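德索夫湖旧营地地块改划 常见问题

更新日期:2021年2月2日

镇规划办近期收到不少关于旧营地地块的来信和来电,现将问得较多的问题整理如下。

这块地现在是什么用途?

目前登记为休闲用地,面积19公顷,北侧与比勒姆路相接,东侧临湖。营地停业后,土地仍归原业主所有,镇里没有产权。

申请人想改成什么?

申请人普隆杜姆公司提出改为低密度住宅用地,计划建60套联排住宅,分两期施工。沿湖步道按现有走向保留,建成后移交镇里管理。 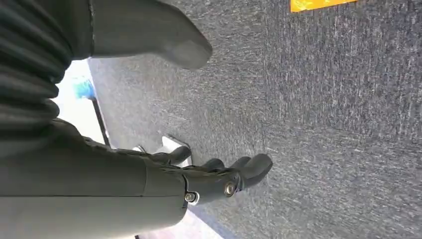 改划由谁决定?

由镇议会表决。规划办负责审查材料并提出书面意见,意见供议员参考,没有约束力。

我住在附近,会收到通知吗?

地块边界300米以内的业主会收到挂号信。租户不在邮寄名单上,可以在规划办窗口登记电子邮箱,以后的通知会一并发送。

交通影响有没有评估?

有。申请人委托塔威萨克工程咨询做了交通报告,全文可在窗口查阅。报告建议在比勒姆路路口加设左转车道,费用由申请人承担。规划办已要求补充冬季早高峰的数据,补充部分收到后放在同一卷宗里。

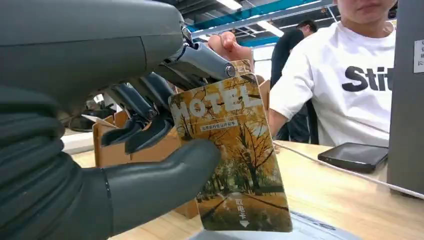
补充数据提交之前,审查期限暂停计算,听证会也不会排期。按目前进度,听证会最早在四月举行,具体日期提前30天公布。

怎样提交意见?

书面意见可以邮寄、投入镇公所门口的信箱,或当面交到窗口。请写明姓名和住址,匿名意见不列入卷宗。听证会上每人发言三分钟,需要事先报名。

学校学位够不够?

这一项由学区另行答复,规划办收到后会附在卷宗后面。

改划通过后还能申诉吗?

可以。决定公布后的申诉期内,向区土地申诉处递交申请。申诉期间不得动工。

还有问题找谁?

请联系规划办的纳帕蓬·颂巴坤(Napaporn Sombatkul),分机3080,周一至周五上午接听。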